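What I learned from sorting my mother's yarn

My mother knitted for 50 years and never threw away a ball of wool. When she moved to the smaller apartment in December, the yarn came to me. It was in bags, in pillowcases, in a suitcase with one broken wheel. I am a slow knitter and I work in the evenings only, so I knew from the first day that I would not use it all in my life.

I want to write down how I sorted it, because my friend Divina Cabanatuan has the same task waiting for her and she asked me to explain. Also I like to read such posts from other people, so maybe somebody will like mine.

First by weight, not by color

My first mistake was to sort by color. It is very pleasant to do and the piles look beautiful on the bed. But then I wanted to make a hat, and in the blue pile I had thin sock yarn together with thick wool for a winter coat. I had to begin again.

The second time I sorted by thickness. Many balls had lost the paper band, so I wrapped each one around a pencil and compared it with a ball I already knew. If you do this while you listen to the radio, it goes quickly. I made piles for thin, middle and thick, and one more pile for the yarn I could not understand at all. My mother could name some of these by touch. One of them she called "the Marquez wool," after a shop that closed when I was a child.

Then by color, inside each weight

After this I permitted myself the colors. I was surprised how often my mother bought the same two, a dark green and a red. I asked her on the telephone and she said these colors are good for everybody and do not show the dirt. She made us sweaters in them every winter, and I complained every winter. Now I have put them next to each other again and I think she was right, they are good together.
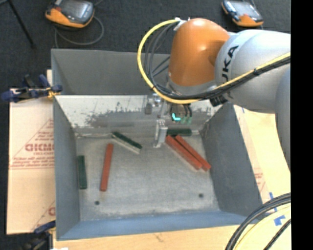 Where to keep it

I tried cardboard boxes, but I could not see what was inside and I stopped opening them. Now I use 3 plastic boxes with lids, one for each thickness, and a cotton bag for the strange pile. I put a small piece of cedar wood in each one. My aunt says lavender is better against moths, but the smell gives me a headache.

On each lid I taped a card with a short piece of every yarn in the box. When I finish a ball, I take its piece off the card. It is a little old-fashioned, but I look at these cards more often than I look at my phone list.

What I gave away

The acrylic yarn went to the school near my house, where the children make pompoms with it. The teacher wrote me a very kind letter. I kept the wool, and also one ugly ball of orange mohair that my mother wanted to keep and would not say why.

At the moment I am knitting a scarf for her from the green. I have reached the length of my arm, and she has already asked me if I plan to add a fringe. I do not like fringes, but I think there will be one.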